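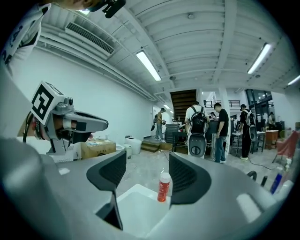

Red bottle between the fingers, second gripper at left with its marker cube.

October, hand-held grippers, tracking dropouts

Fault: pose on the left unit jumps, then freezes for up to 2 s while the finger channel keeps logging. Seen in 2 of the morning takes. The right unit logged clean throughout.

Tshepo swapped the USB lead first. No change. Re-ran the marker calibration, no change either. Yufang then pulled the raw log: the timestamps on the left stream step back by 1000 ms just before each freeze, and the Esinura sync script drops everything until the clock catches up. So it is a clock fault – the marker and the lead are cleared.

Workaround: restart the sync service before every take and check the first 3000 samples for a negative step. Takes with a step get tagged BAD and stay out of the Heltetgate set.

Still open: why only the left unit. Both run the same firmware as far as I can tell. Yufang Yao to compare the config files, Tshepo Mnguni to try the left board in the right housing.

Last updated: October, 16:40
This site uses cookies to keep you signed in. Accept | Settings
Contact | © Claketti workshop notes | Back to top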